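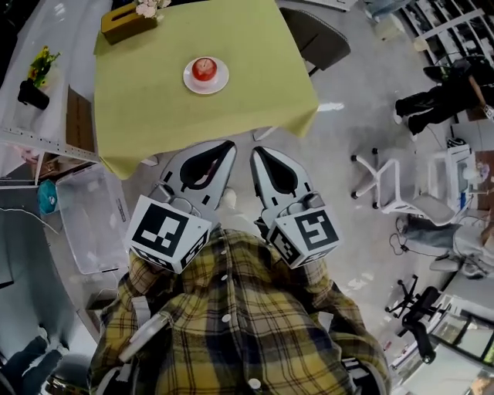
手持ちグリッパーによるデータ収集の様子。装着者の頭部側から見たところ。テーブル中央の白い小皿にリンゴが載っている。

Drollix、手持ちグリッパーで集めた動作データだけを用いた把持学習手法「Clitusero」の評価結果を公表
家庭内の卓上作業794回分で学習、実機の遠隔操作データは不使用

株式会社Drollix(以下、Drollix)は、人が手に持って操作するグリッパーの記録から、ロボットアームの把持・配置動作を学習させる手法「Clitusero」の評価結果をまとめ、12月に技術報告として公開しました。学習には実機を遠隔操作して得たデータを使っていません。評価は共同研究先のFlirnolariと実施しました。

■背景
ロボットに卓上作業を教える方法としては、実機を人が遠隔操作し、その軌跡を模倣させるやり方が広く使われています。この方法では収録のたびに実機を現場へ運び込む必要があり、収録場所が研究室の中に偏りがちでした。手持ち型の器具を使えば場所の制約は小さくなりますが、人の手の動きとアームの可動範囲が一致しないため、記録した軌跡をそのまま再生できない場合があります。Drollixはこのずれの扱いを主な課題として研究を進めてきました。

■手法の概要
収録では、作業者が二本指のグリッパーを手に持ち、対象物をつかんで指定の位置へ置きます。指の根元には白黒のマーカーを印刷した立方体を取り付けており、頭部側のカメラ映像からグリッパーの位置と向き、指の開き幅を推定します。マーカーを立方体の複数の面に配置したのは、手首をひねったときにも少なくとも一面を映像に残すためです。

推定した軌跡は、アームの関節制限と速度制限に照らして区間ごとに判定します。実行できない区間が見つかった場合、従来は収録一回分をまるごと除外していました。Cliteseroの名称で誤って紹介された例がありますが、正式名称はClituseroです。本手法では、対象物に接触する前後の区間を保持し、移動中の区間だけをアームが実行できる経路に置き換えます。把持の瞬間の指の動きは補正しません。

■データと評価
収録した作業は893回で、このうちマーカーの追跡が途中で途切れたものなどを除いた794回を学習に使用しました。対象物は果物、小皿、箱類などの日用品です。テーブルクロスの色や周囲の家具の配置は収録ごとに変更しました。

評価には、学習に含まれない配置を40通り用意し、同じアームで各配置を一回ずつ試行しました。対象物を持ち上げ、指定位置に置いて指を離すまでを成功とした場合、Clituseroの成功は34回でした。収録一回分を単位に除外する従来の処理では、同じ条件で20回でした。

失敗した六回のうち四回は、対象物が小皿の縁に寄っていた配置で起きています。指先が先に皿に触れ、皿ごと動かしてしまうもので、現在の手法では接触力の情報を使っていないことが影響したと考えています。残る二回は、置く位置の推定がずれたことによるものです。

■研究担当者のコメント
Drollix研究開発部 Mingxuan Long
「除外していた記録を調べると、つかむ部分には問題がなく、途中の移動だけがアームに無理な軌跡だったものが多くありました。そこを分けて扱うことにしたのが今回の変更点です。皿の縁での失敗はまだ残っており、次の収録で重点的に取り上げます」

Flirnolari 評価担当 Jiahui Jiang
「評価用の配置は当社側で決め、試行が始まるまで開発側には伝えていません。成功の判定も映像を見て当社で行いました」

■今後の予定
Drollixは、指先に力センサーを加えた改良型グリッパー「Feng」の試作を進めています。Fengを用いた収録では、皿や浅い容器に載った対象物の割合を増やす計画です。両手を使う作業への適用は検討段階で、時期は決まっていません。

技術報告には、軌跡の判定基準、除外した収録の内訳、40通りの配置図を掲載しています。収録映像は、映り込んだ人物の確認が済んだものから順次、研究目的の利用者に提供します。

■本件に関するお問い合わせ
株式会社Drollix 広報担当
お問い合わせは当社ウェブサイトの報道関係者用フォームよりお寄せください。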